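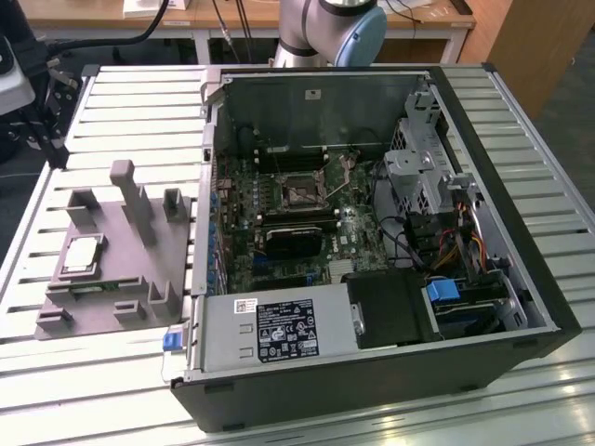

Reusing CPU and memory out of old Dell towers: worth the bother?

gmarikar_bench
Posted 2 March 2022

We got a pallet of old Dell desktops from an office clear-out in January. 18 of them, all the same case. Boards are a mix of good and dead. I want to pull the CPU and the memory from the dead ones and use them as spares.

My routine so far is tower on its side, panel off, heatsink off, lever up, lift the chip, then the memory. The power supply stays in until the end. My question is about storage. Right now the chips go in a cardboard tray and I don't love it. What are you all using?

rullomley
If the pins are in the socket and the chip only has flat pads, the chip is the easy part to store. It's the socket you need to worry about. Put the plastic cover back on the empty socket if you plan to sell the board. No cover, no sale, in my experience.

thilini_s
We print our own holders. A gray plate with a pocket for each chip and a slot for the memory, sitting right next to the tower so the parts go straight across. Nothing gets set down on the bench. It took two tries to get the pocket size right. The first one was so tight I had to pry the chips back out.

Pranab M
I would not use printed plastic for this. Static. Buy the pink foam or the clamshell trays. A used clamshell tray costs next to nothing and it was made for the job.

thilini_s
We ground the bench and wear straps. Out of 231 chips so far, 9 didn't work afterward, and those came out of machines that were dead when we got them. 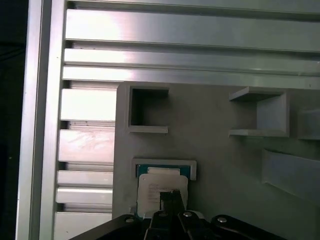

The other thing I'd say is make the holder shallow. If the chip sits too deep you can't get hold of the edges, and then you end up tipping the whole plate over to get it out. Leave enough sticking up to grab on two sides. And put a label with each chip, because once the paste is cleaned off and you have a dozen of the same size you will mix them up.

Pranab M
Grounding the bench does nothing for a piece of plastic sitting on it. It's an insulator. You may be fine for years, but I still wouldn't recommend it to somebody starting out.

wick_repairs
Pranab is right about the plastic, but I have used egg cartons and worse and never lost a chip I could blame on it. Bent socket pins are what cost me money. Go straight up with the chip and don't slide it.

Does the label go on the chip itself? I had some where the glue was a pain to get off.

thilini_s
Low-tack ones are fine. Just take it off before the paste goes on.

gmarikar_bench
Thanks. I'll order clamshells for the CPUs and maybe print something for the memory. What about the power supplies? They look clean, with the blue release tab still on.

rullomley
Keep two, recycle the rest. Check the connector on the board before you count on using one in anything else. A lot of those Dell ones won't fit a standard board.

wick_repairs
I'd keep four. They do go bad.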